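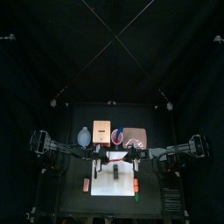
Home | Ask | Browse | Sign in

Customer wants 5% off every order now, do I give in?

Small shop, I sell packing supplies to other businesses. Biggest account is Gristell. Gave their buyer a one time break back in April to get a slow month moving. Now he asks every single order. Tuesday he says Plomura will do the same cartons cheaper, wants an answer by end of week. Order is 2624 before freight. Do I match or hold?? Never had any sales training so go easy.

mudflap_sales

Hold. You taught him to ask, so he asks. Did he send you the Plomura quote? If not its just talk. Ask for it in writing, check if freight is in there. Lot of the time it isnt.

If you have to give something, get something back - bigger order, faster payment, a 2 year deal. Never a straight cut. And don't apologize for the price on the phone, they hear it. 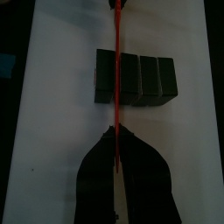
Also look at what the account really makes you after all the little favors. I had one like this, Senholm, rush deliveries every week, no charge. Once I added it up I was working for free. Raised them, they grumbled, they stayed.

Pentti Väisänen

Kind of disagree with above. Biggest account is biggest account. How much of your total is Gristell? If its most of it you need other customers before you play tough. Start calling now, then have teh talk.

I'd offer a volume break with a hard floor and put an end date on it. In the email, not just said.

dori83

just match it, 5% is nothing

We use cookies to improve your visit. By continuing you accept our cookie policy.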